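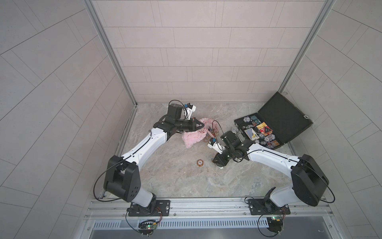
**My job is now "cell attendant" and my targets are still the old ones. What do I ask for?**

Posted by **sortedmostly**, February 2, 2022

I've worked the mixed-goods bench at Mollonitz in Ullstead for six years. We take in unclaimed parcels and odd lots, sort them, pack them back together if they belong together, and send them on for resale. Since May we've had robot arms on part of the floor, two to a cell, and my job is to keep them fed. Tonight's tub gave them a crumpled pink cloth, a tangle of brown beads or chain, and a poker set with its case open and its lid leaning on the tiles. One orange-and-white chip was on the floor by itself, with one gripper just above and to the right of it and the other occupied with the cloth. If that chip ends up with the beads, it's my name on the sheet.

My actual questions are about the sheet. On the bench my monthly target was 2,066 items and I usually made it with a little room. The target never changed, but now I don't pack anything. I lay things out, watch, clear jams, untangle what they can't, and write down what went wrong. The arms' items get logged to the cell. The ones I finish by hand get logged to me. Last month that was 905, so on paper I've become a very slow person who stands next to a very fast cupboard.

My supervisor is decent about it and says everyone knows the numbers don't mean anything. They do get used for the shift bonus, though, so they mean something once a month. I also have a review coming up. Do I ask for a new job description, a new target, more money, or my bench back? I don't hate the arms. I'd just like to be paid for the thing I'm doing.

---

**oldbenchhand**

Ask for the job description first. I was at Stercombe when they put cells in and I did it in the wrong order. I asked for money, they asked "for what duties?", and I stood there describing it out loud like a man giving directions to his own house.

Before your review, keep a log for two weeks. Plain notebook, one line each time you step in:

- what you did (cleared a jam, moved something, finished a pack by hand)
- how long it took
- whether the cell could have carried on without you

The last column is the one that got people's attention at our place. Management had been told the cells needed a person "occasionally." My notebook had 206 entries in it. I didn't make a speech, I just put it on the table and let them turn the pages. It took a while.

Then ask for the bonus to be worked out on cell output plus hand output, for the cell you're assigned to. Ours went that way in the end. The combined figure for my first full month was 2,635, well over what I'd ever done alone, and I got a better bonus than I had on the bench. Some of that was luck – easy tubs, a lot of boxed stuff. Soft things and anything on a string will eat your afternoon, so ask what happens to the target on a bad mix. They won't have thought about it.

Get it in writing. A decent supervisor can be moved to another building.

One thing I'd push on is who gets blamed for a mixed-up lot. If the cell packs it wrong and you sign it off, find out whether you are expected to inspect every pack or only the flagged ones. Those are different jobs and the first one is nearly your old job with worse lighting.

---

**k_in_receiving**

Just ask for your bench back. We have the same setup and half of us would sooner fold the towels ourselves.

---

**nightshift_marge**

I disagree with the one above, sorry. I took my bench back and was glad for a month, and then they started sending me only what the cells had rejected. Knots, mostly. Necklaces, headphone cords, a hammock. My target stayed the same too, so I was in your position but without the stool.

I'd agree with the notebook idea and add training to the list. At our site only the maintenance people were allowed to restart a cell, so if one stopped at the wrong hour I stood and looked at it until someone came over from the other building, and the waiting counted against me. I asked to be trained on restarts and it came with a pay grade. It's a small one. It still paid better than waiting did.

Also check the title. "Attendant" was on a lower band than "packer" in our paperwork and it took three of us complaining before anyone admitted they had picked it because it sounded nice.

---

**sortedmostly**

Thanks, all. I looked up the band and yes, attendant is lower. Notebook started. I'm on page four and it isn't lunch yet.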